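Speaker notes – "The table after the party: sorting and packing for a small club"
Lakshmi Murthy
Community Sport Evening, Geltside Hall, 13 June 2025

Slide 1. Welcome

Good evening, and thank you for coming out in such cold weather. My name is Lakshmi and I organise the equipment and the social days for the Bangera tennis club. Tonight I will speak for twenty minutes about packing up. I know it is not a glamorous topic. When I offered this talk, my daughter asked me if there was really twenty minutes of material in it. There is, and I had to remove some.

(Pause. Check that people at the back can hear.)

Slide 2. Where we started

Our club has 49 members. Four times in a year we hold an open day, with social games in the morning and a barbecue after. The setting up is always cheerful, everybody arrives early and wants to carry something. The packing up is done by whoever has not yet gone home.

For the first two years we put everything in the boot of my car. I mean everything – racquets, cups, sauce bottles, the wet towels, somebody's jumper. In September I opened a bag and found a sausage roll together with the tennis balls. I will not say how old it was.

(They may laugh here. Wait.)

Slide 3. One table

The main thing I want you to take home is this: choose one table and make it the sorting table. Nothing goes into a car or a cupboard before it has been on this table.

Ours is a trestle table which we cover with cardboard. I have tried a plastic tablecloth and I did not like it. It slides, and when a wet cup stands on it the water runs to your shoes. Cardboard takes up the small spills, and at the end you fold it into the recycling bin. We get it from the whitegoods shop, fridge boxes are the best. Ask them on a weekday morning.

If one sheet is not enough, lay two side by side and tape the join. Masking tape is good because you can tear it with your hand. You do not need to tape the whole length of the join, a few strips will do the job. Please do not use the brown packing tape, it must be peeled off before recycling and it takes the skin of the cardboard with it.

Slide 4. What goes on it

Put the big and flat things at the back. Racquets lie down, they do not lean. A leaning racquet will fall, and it will always fall on the side with the good frame. I ask people to lay the grips all in one direction, so that afterwards you can pick up several together.

Clothes go in clear bags. This was a suggestion from the Jiretti netball girls and I am grateful for it. Before, we used black bin bags for lost property, and two times a bag was nearly thrown away. With a clear bag you see at once that there is fabric inside, even when it is only a dark bundle and you cannot tell if it is shorts or a jacket.

Cups go in the front, where there is space for the hands. 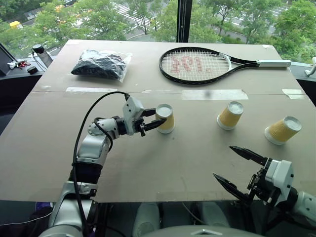
Upside down is my rule for cups. It has several advantages. The last drops go into the cardboard, the flies do not go in, and a person who is looking for a drink will not pick up a used one by mistake. A cup which is standing the right way up is still somebody's cup, so leave it alone for a while.

When all the cups are turned, stack them in one tower and put them in the bin in one movement. Do not carry them one by one across the lawn in the wind. I have chased paper cups as far as the Astorus car park.

(Ask: who here buys coloured cups? Show of hands.)

We changed from white to coloured cups last year. They cost a little more, 100 for the price of 120 of the plain ones, but you find them in the grass.

Slide 5. The order of packing

Rubbish first, then food, then clothes, then equipment. Equipment is last because it must be in the cupboard on top, ready for Tuesday practice. Keep a dry tea towel with you and wipe each racquet handle before it goes into the cover. If the grip is white you will be glad of it.

The table itself is the very last. Peel the tape, fold the cardboard, fold the legs.

Slide 6. Questions

I have printed the packing order on one page, the copies are beside the tea urn. Please take one also for your own club. If you want to ask about storage cupboards, I can talk for a long time, so perhaps find me at the supper.

(If there is time: the story of the gazebo.)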